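# Moving up from club late models to a touring series - what does the team side really cost?

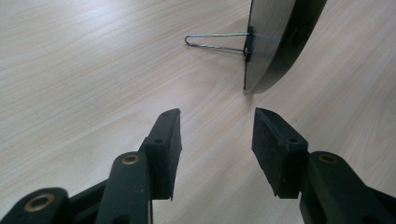 ## Notburga Ruchti

Ok so quick background. We run a two car late model team out of Clundale, mostly Saturday night stuff, me and my brother in law plus whoever turns up. Finished 7th in points last year with the 26 car. Driver is 19, she's good, and she wants to run the Drumis Tour next season. Maybe not the full schedule.

Things I can't get a straight anwser on:

- do we need to buy a second chassis or can you get by with one and a pile of spare front clips
- engine lease vs. own. Goossens quoted us a lease per race, rebuild included, but you pay for "driver error" and nobody there would put in writing what that means
- tires. The tour sheet says you buy at the track, series tire only. Is there a limit on carryover sets?
- pit crew. We have four people who can show up every week. Do teams hire guys for the day?

Also the hauler. Ours is an open trailer and a box truck. Somebody told me the tour wants everything enclosed but I read the rule book twice and don't see it.

We have one small sponsor, Zesetti, who'd stay on for some of it but not all. Trying to decide before July when the early entry money is due. Not looking for "don't do it" replies, already got those from my father.

Thanks in advance

## Angus Paterson

Did this jump four years ago with one car, so some of it may be out of date. Taking yours in order.

**Chassis.** One car is fine if you pick your races. We ran nine the first year with one car. Bent it bad twice, and one of those times we had three weeks to fix it, the other time we had six days and skipped the race. If she's going for rookie points you want a second car, even a rolling one with no engine. Used rollers come up every fall when people quit. Don't buy in spring, prices are silly.

**Engine.** Lease the first year. I'd say that to anyone. But get the driver error thing on paper before you hand over a deposit. On ours it meant over-rev past the number on the recorder, and missed shifts. They pull the recorder when you bring the engine back. We got charged once and it was fair, kid grabbed second instead of fourth on a restart. If Goossens won't write it down, ask for the rev number at least, in an email. An email is better than nothing.

**Tires.** Carryover was one set when we ran, and it had to be a set you scanned at a tour race. They check the barcodes. Call the tech guy about this year, it moves around. Budget for the tires before anything else. That's what ate us, a 150 lap race takes two sets plus practice, and practice is where you burn money without noticing. We started skipping the first session altogether and the car wasn't any slower for it.

**Crew.** Four is thin but you can do it at the races with a halfway break, where there's no live stops. For live stops yes you can hire. There's a board by the pit gate sign-in, guys put their names up. Pay them cash and feed them. The good ones are gone by Friday lunch.

**Hauler.** No enclosed rule that I ever saw. We parked an open trailer next to some very nice rigs all year. What they DO care about is your pit box footprint, measure your awning. And bring more water than you think, there were 71 miles between one track and the nearest decent store and we got caught out.

Biggest thing for the driver was race length, not speed. She's used to what, 40 or 50 laps? Get her some long runs on old tires now, full tank, and make her talk on the radio the whole time. Ours used everything up by lap 60 the first three races and finished a lap down every time. Fast in qualifying, too.

Sponsor - ask Zesetti to pick specific races close to home and put them on the hood for those. Easier sell than "some of the season." You can letter it different for the rest.

If you want our old setup notes for the two flat tracks I have them somewhere, message me.

## backmarker_26

just go rent a ride for one race and see if she likes it. way cheaper then buying all this stuff. theres teams that do arrive and drive, you pay them and show up with a helmet

also check the seat and belts dates, tour tech is stricter than your local guy on that. my buddy got sent home over belts

dont know about the tires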